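Call for Participants: Home Storage of Dried Herbs
Posted 03/10/2021

The Flernelcombe Food Storage Group is recruiting households for a study of moisture uptake in dried herbs kept in ordinary kitchens. Enrollment closes when 370 households have been accepted.

Participants must live in Flernelcombe or Garkcombe, cook at home most days, and have a cupboard that is not directly above a stove or dishwasher.
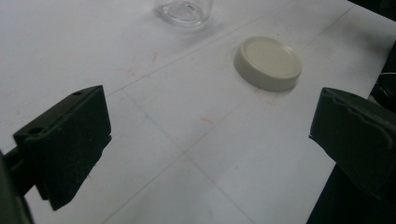

Do I need a kitchen scale?
A scale is mailed with the starter kit and must be returned at the end of the study.

Each household receives 2 sealed packets, one of oregano and one of mint. Contents are transferred to the household's own containers on the first day and weighed once a week, at the same hour where possible. The study runs for 91 days and ends in July.

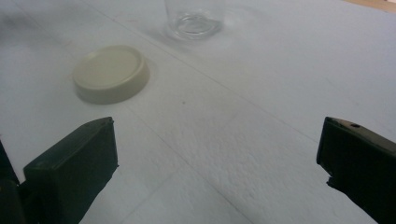
Readings are entered on the Pintér log sheet, which has a column for room temperature and a column for remarks. Missed readings should be left blank. Do not estimate them afterward. Households with more than four blanks will be withdrawn and paid for the weeks completed.

Payment is 630 Gudden store points, credited after the final log sheet is received.

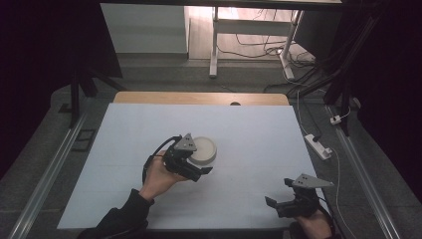
Round white container on a table.

To apply, send your name, street address and type of cupboard door (solid, glass or none) to the study office in Flernelcombe. One application per household.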